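Plirkness, la app para seguir el béisbol: mi reseña después de media temporada

Dec 17, 2018

Vamos a ver, yo soy de los que se quedan despiertos hasta las tantas por un partido de la Costa Oeste, así que cuando salió Plirkness me la instalé el primer día. La he usado desde junio, casi siempre en el móvil y con un ojo en la tele, y ya tengo una opinión bastante formada (y alguna queja, claro).

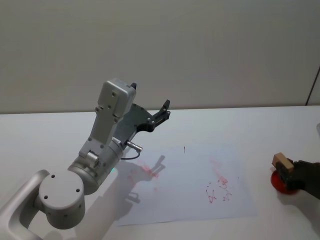
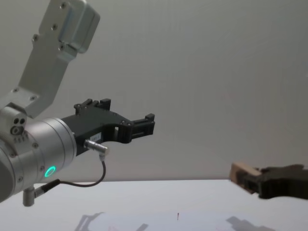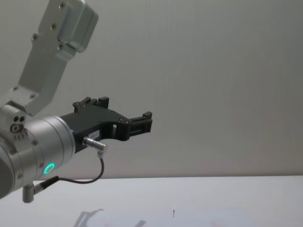
Lo que me ha gustado

El marcador en vivo es una maravilla. Abres la app, eliges tu partido y tienes la cuenta, los corredores y el lanzador en una sola pantalla, sin tener que pelearte con menús. Yo venía de Urkedetti, que para cambiar de un partido a otro te pedía 4 toques y encima se te iba al calendario. Con Plirkness son 2 y listo!

También me encanta el parte de lesionados. Te sale junto a la alineación, con la fecha en que el jugador entró en la lista, y para los que jugamos ligas de fantasía eso es oro -- me ha salvado más de una semana de dejar puesto a un jardinero que llevaba días sin pisar el campo. Las alertas se pueden ajustar por equipo y por jugador, y yo las tengo puestas solo para los cambios de lanzador, que si no el teléfono no para de vibrar.

Lo que no tanto

Las estadísticas históricas se quedan cortas. Si quieres mirar cómo le va a un bateador contra zurdos, solo te enseña las últimas tres temporadas, y para todo lo demás acabo volviendo a Fung, que es feísima pero lo tiene todo. La batería es otro tema: en una noche de entradas extra me dejó tirado en la duodécima, con bases llenas y un out. Qué rabia me dio!

Y el modo oscuro... bueno, existe. Los números de la tabla de posiciones salen en un gris que en la cama, con la luz apagada, me cuesta leer.

¿Gratis o de pago?

La versión gratuita lleva publicidad entre entradas, nada grave. La de pago la quita y añade el resumen de cada lanzamiento. La probé dos meses y luego volví a la gratis -- el resumen lo miraba los primeros días y después ya ni me acordaba de que estaba ahí. Si eres de apuntar cada bola y cada strike, igual te compensa.

Me dicen en los comentarios que pruebe Pona, que por lo visto tiene mejores repeticiones. Ya la tengo descargada para los entrenamientos de primavera, pero de momento Plirkness se queda en mi pantalla de inicio.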